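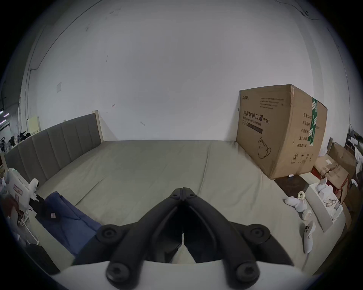
7. Rutina «Hacer la cama»: preparación y primera puesta en marcha

El módulo de dormitorio de Wirkwood hace camas siempre que la cama esté dispuesta a colaborar, y por eso este capítulo es más largo que el del propio brazo. La rutina parte de un colchón despejado, con la bajera puesta y la manta doblada a un lado. Los dormitorios reales suelen ir por otro camino: una manta azul marino doblada junto al cabecero, que hasta ahí va bien, y en la esquina opuesta una caja de cartón de mascarillas médicas casi digna de tener almohada propia. El planificador no sabe qué hacer con una caja así. Lo más probable es que intente alisarla.

7.1 Antes de empezar

1. Retire de la cama todo lo que no sea ropa de cama. Las cajas, los vasos, los tubos y los mandos cuentan como «todo».

2. Estire la bajera a mano. Sí, a mano. El módulo corrige arrugas leves; las serias las dobla con mucho cuidado y las deja donde estaban.

3. Deje la manta doblada en el lado del cabecero, con la etiqueta a la vista si la tiene. La pinza busca bordes, y una etiqueta cosida le sirve de referencia.

4. Despeje el suelo por el lado de trabajo. El cable de la base Joltaser necesita pasar sin rodear cajas apiladas.

Nota: si la bajera y la pared son de tonos claros parecidos, encienda la luz del techo. Con la persiana bajada, el módulo ha llegado a arropar el rodapié.

7.2 Calibración del cabecero

1. Coloque la pinza abierta a media altura del cabecero y pulse MARCAR.

2. Repita en el extremo contrario.

3. Espere el pitido doble. Un pitido único significa que ha calibrado otra cosa, normalmente la mesilla.

Los cabeceros tapizados con costuras verticales dan lecturas dudosas: cada canal le parece un borde. Active «Superficie acolchada» en el menú Honitz y vuelva al paso 1.

7.3 Extender la manta

1. Seleccione TENDER y apártese del lado de trabajo.

2. La pinza toma una esquina, tira y comprueba. Esta última fase dura unos 4 minutos y no se puede saltar.

3. Si suelta la esquina, volverá a intentarlo hasta 3 veces. Después mostrará «Cama suficiente» y dará el trabajo por hecho.

PRECAUCIÓN: no meta la mano entre las mandíbulas para ayudar. El módulo no distingue una esquina de manta de un puño de camisa y tratará ambos con la misma dedicación.

PRECAUCIÓN: no use la rutina con personas o animales en la cama, por mucho que insistan en quedarse.

7.4 Lo que la rutina todavía no hace

Fundas nórdicas, bajeras ajustables y cojines decorativos. Las almohadas figuran como función experimental desde la versión 2; el kit Gumede las coloca, aunque no siempre en la cama. Tampoco recoge lo que haya encima del colchón antes de empezar, que es justo la parte para la que casi todo el mundo compra el aparato. Vea 7.1, paso 1.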